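Research papers | Reuse and repair

3.2 Condition of boards on receipt

The Cludum store received 1,906 desktop computers over the study period, of which 707 were towers of the type considered in this section. Each tower was opened on its side and the board was examined in place, before any fixing was undone. Parts that are easily resold, chiefly processors and memory, had often been taken out by the previous owner - a practice also noted in the earlier Cimar survey. Their absence was recorded but did not by itself lead to a board being rejected.

Three parts of the board were given most weight: the processor socket, the memory slots and the capacitors. Sockets were checked for bent or marked contacts under a bench lens. Slots were checked for broken latches. The coin-cell battery, where fitted, was tested separately and its voltage entered on the record sheet. Expansion slots were noted by type, as older white slots and newer ones may be found together on the same board. Figure 8 shows a board with the socket and both banks of memory slots empty and the battery in its holder.

Drive cages were left in position at this stage. Where a cage overhung the board, the grader worked from the open side.

Figure 8. Interior of an open tower, with drive cage in place. 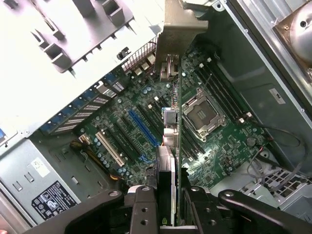
3.3 Removal and sorting of parts

Boards passed at inspection were taken out by two members of staff and placed in lined trays, following the Zorell grading sheet.

Back to top | Contact the editorial office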